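Robotics club, week nine, and we're still on laundry! Bezawit Mekonnen talked us all into the towel task back in May, when it sounded like the easy one. Our little robot (his name is Zisby, don't ask) has to learn from people doing it first, so we've all been hanging up towels at home and logging every go.
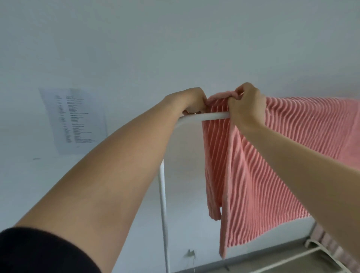 My total is 114 so far and the whole club is at 1,438, which would be great if 1,425 of them weren't the same three people – you know who you are. Solomiia Kravets wants another 500 before the Selance meet, and she wants more bunching and gathering, fewer nice flat drapes. Fine by me, I'm terrible at flat.

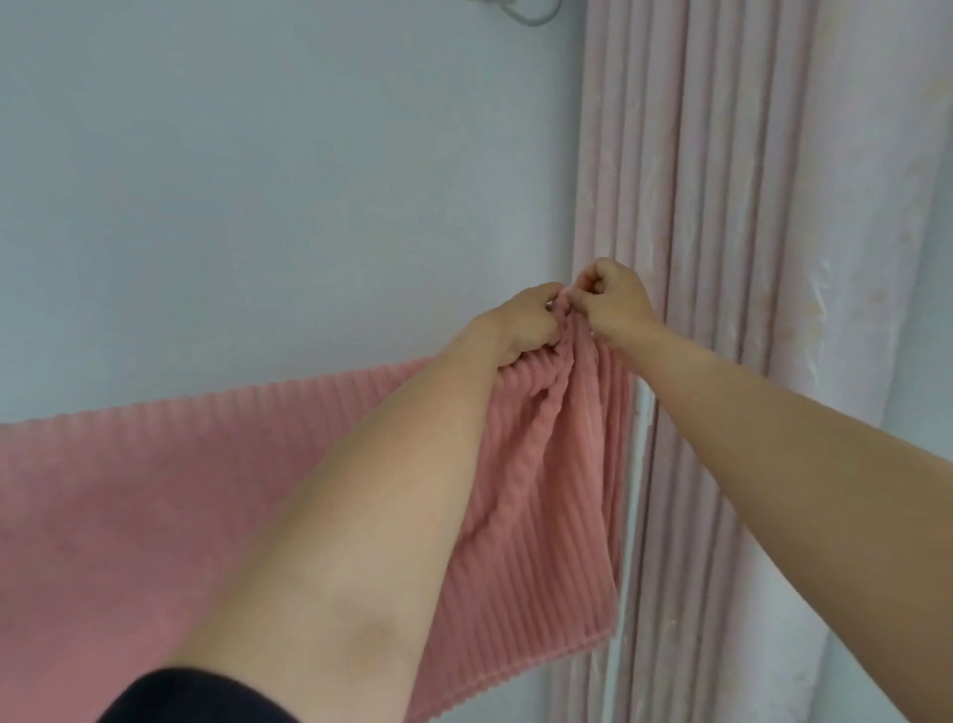
Gathering up the pink ribbed towel, both hands

Next I have to fix my labels, because I spelled "corner" two different ways all through October. Then it's gripper tuning with Bezawit, and I'm bringing snacks.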